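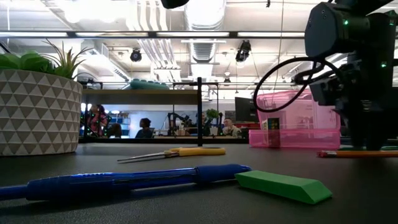
21/02/2022, Rodthorpe, desk things

Today I sorted the small stationery for the Strand order. The pink bin stays on the table, it is good size for pens and scissors. I tried the green eraser on two papers. On the Rukar paper it leaves gray marks, on the Skirkora paper it is clean after 15 strokes.

**To do**

- sharpen the pencils again, the points become flat very fast
- write the new bin price in the list (97 for one box, old list is from September)
- water the succulent, but only little

Scissors with yellow handles go back to the drawer in the evening, please.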